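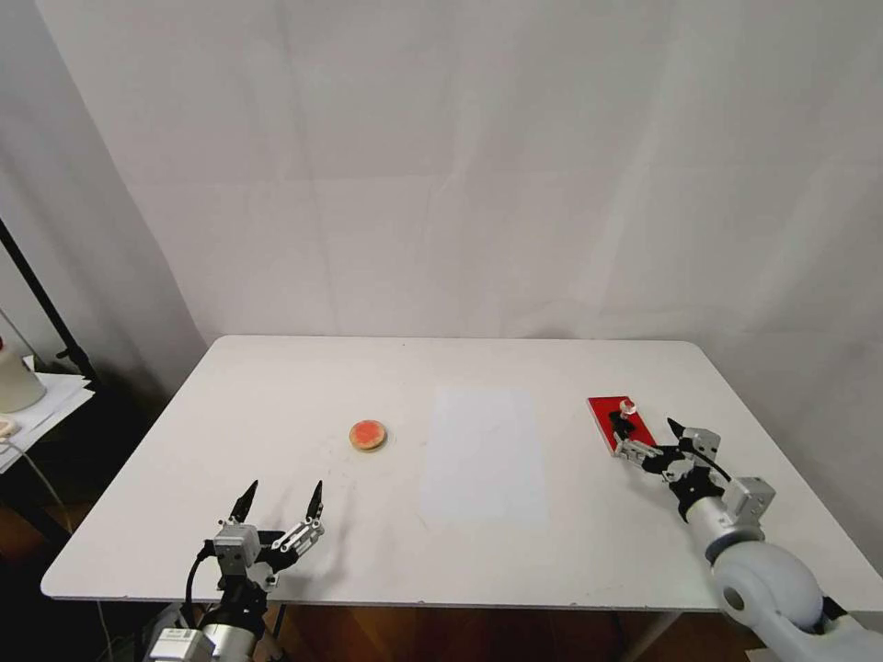
More than one former participant has told us that laying a snack for one person takes more thought than laying a dinner table for six, and that they wished the sessions had been longer. We have extended them accordingly.

Home Study Take Part Contact

CALL FOR PARTICIPANTS
Pellside Table Study: Small Settings in the Home

The Pellside Table Study invites adults living in or near Poltdale to take part in a study of how people arrange and clear a small snack setting. The study is conducted by the Liepiņa Institute for Household Practice at its Dristton rooms. A total of 276 places are available. Enrollment opened in January and will remain open until all places are filled.

Purpose of the study

A great deal has been written about formal dining. Much less is known about the small settings people make every day: a cookie put out for a visitor, a cup set down within reach, a sheet of paper used as a mat or left beside the food for a note. The study will record where people prefer to place such items, in what order they set them out, and how they clear them away. Results will inform the Institute's printed guidance on home hospitality and its course for residential care staff.

What participants will do

Each participant will attend two sessions on separate days. Sessions are held at a white rectangular table with a plain, pale fabric backdrop behind it. The items are kept few and simple, among them something small and round to stand for the food, a flat sheet of white paper, and a red rectangular piece that may be laid straight or at an angle.

In the first session, participants will arrange the items as they would for a guest in their own home. In the second, they will work from short written instructions, then clear the table. A brief interview follows each session. There are no right or wrong arrangements, and no cooking or hosting experience is expected.

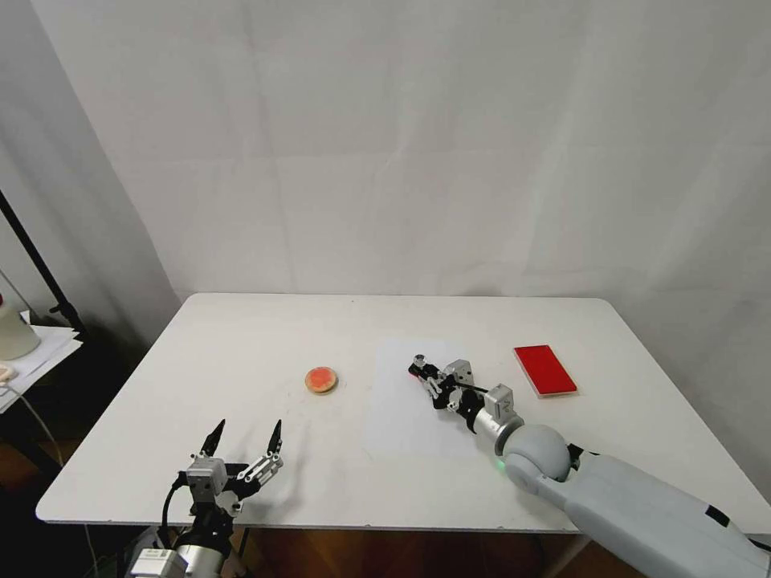 Would it matter if I always put the food on the left? The question reached us by mail during the last enrollment period. It does not matter. Participants should follow their usual habits, including habits they cannot explain. Left-handed applicants are particularly encouraged to apply, as they were underrepresented in earlier work.

Eligibility

Applicants must be 18 years of age or older and able to follow written instructions in English. They may sit or stand at the table, as they prefer. Applicants who need an adjustment to the room or the session schedule should state this when applying. Employees of the Institute and members of their households are not eligible.

Food allergies must be declared on the application form. Participants will not be asked to eat anything during a session.

Payment

Participants will receive $15 for each completed session, paid at the end of the visit. Travel costs are not reimbursed. A participant who withdraws after the first session will keep the payment already received.

How to apply

Application forms are available from the Dristton reception desk and by mail on request. Completed forms should state the applicant's preferred time of day, morning or afternoon. Places are offered in the order in which complete forms are received. Incomplete forms will be returned.

Privacy

Records of table arrangements are stored separately from names and addresses. Participants may ask for their records to be removed at any time before the results are published.

Last updated: January
Contact | © Liepiņa Institute for Household Practice | Back to top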